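Votombridge Athletic to Open Season With New Stand and Longer Home Schedule

VOTOMBRIDGE, 9 Feb 2023 – Votombridge Athletic Football Club announced today that it will begin the coming season with a new covered stand on the east side of Quansah Field. The club also confirmed that it will play six home games, one more than last year, and that season tickets are on sale now.

The east stand replaces the open benches, which were taken down after the final game of last season. It gives 115 more seats to the home supporters, and all of them are under the roof. The work on the roof is finished. The seats in the two lower rows will be fixed in the next weeks, and the club expects to receive the safety certificate before the first home game in June. 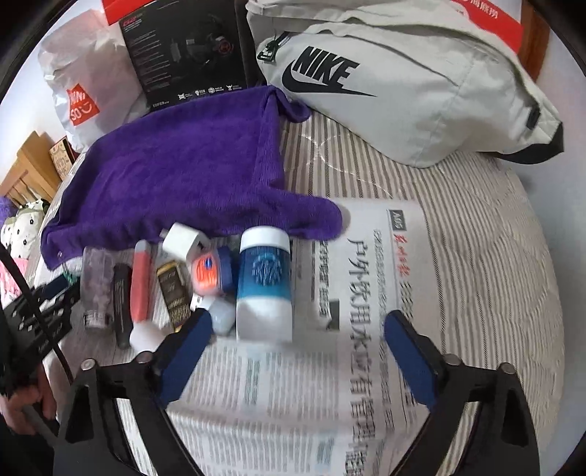
The first visitor to Quansah Field will be Drastwood, who won both meetings last year and finished the season in second place. Votombridge closed the year with a losing record and missed the playoffs after a defeat at Gokemstead in the last game. The coaching staff has changed the defense since then, and 24 players from last season have signed again. The club still looks for a second kicker and an experienced center, and it will announce new signings when the contracts are complete.

Open tryouts will be held on the practice ground behind the field. Players must be 18 years or older and must bring their own shoes and mouth guard. Helmets and shoulder pads will be given by the club for the day. A player who was injured last season is asked to bring a letter from the doctor. 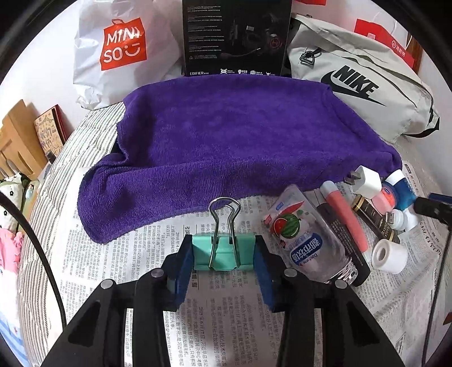

Season tickets cost $100 for adults and are valid for all home games, but not for a playoff game – this will be sold separately. Holders from last season can keep the same seat in the west stand or move to the east stand at no extra cost. Orders by mail are also accepted. Please fill in both pages of the form and keep them together with the payment; a small binder clip like the mint-green one is enough, and staples should not be used on the form. Tickets will be sent to the home address or can be collected at the club office.

Parking at Quansah Field stays free, and the gates will open 90 minutes before each game. The road from Gokemstead will be closed to cars on game days, so visitors from this direction should use the north entrance.

Media requests and questions about tickets can be sent to the club office at Quansah Field, Votombridge.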